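How to Fold Microfiber Towels So the Edges Meet

Posted December 10, 2019 by Tomoyo Tsuchiya

When I moved to Kumthorpe I had one drawer for all cleaning towels, and every morning the drawer did not close. I tried to push harder. Later I learned to fold better, and now the same drawer closes with one finger. In this page I write the method which I use for square and rectangular microfiber towels. It works also for kitchen towels, but microfiber is more difficult, because the surface grabs itself and does not slide.

What you need

Clean and fully dry towels
A table or a bed, at the height of your hips if possible
A large piece of plain fabric to cover the table

The fabric is important to me. On a smooth table the towel moves away when you pull one corner. On a woven cloth it stays. Choose a color which is very different from your towels. My towels are mostly green and yellow, so I use blue, and I can see every edge without bending down. The cloth does not need to be ironed. Small waves are no problem, only take away the big wrinkles.

Step 1. Shake and lay down

Hold the towel by two corners and shake it two times. Lay it on the cloth with the label side up, if it has a label. Stroke it with the flat hand from the middle to the outside. Do not pull at the hem, it makes the edge wavy and you will fight with it in every next step.

Step 2. Find the real edges

Many towels are not truly square after some months of washing. One side becomes a little longer than the other. Put your finger on the stitched hem and follow it all the way. If the side makes a curve, push it gently from outside until it is more straight. You don't need to make it perfect.

Step 3. First fold

Take the two corners on the left and bring them to the right. Most people stop when the corners touch and press down immediately. Please wait with the pressing and look first at the hems. They should lie one on the other, or run side by side with the same small distance. If the distance gets smaller at one end, the towel is folded at an angle, and after the next folds this angle will be bigger.
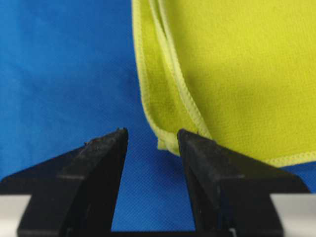 The two pale hems come closer together toward the corner.

To correct it, lift only the upper layer. Hold it near the corner, move it until the hems agree, and let it down again. With microfiber you must really lift. If you slide it, the lower layer comes also, and you have the same problem in a new place.

Check the corner tip too. A tip that hangs or turns under will make a thick point in the middle of the folded towel. I open it with my thumb and lay it flat before I continue.

Step 4. Second fold

Fold from the bottom to the top. Now you have 4 layers. Press once with the forearm, from the folded side to the open side, so the air can go out.

Step 5. Third fold, for narrow drawers

For a small drawer, fold the towel in three parts, like a letter. The stitched edges go inside and the round fold shows outside. Stand the towels in the drawer with the round side up – then you can take one and the others stay in their place.

Some notes about washing

Wash microfiber without softener and separate from cotton towels, which leave small fibers on it. If the hem thread becomes loose, cut it close with scissors and don't pull.

Next time I will write about fitted sheets – my sister has been asking since November, and I still have to practice the corners.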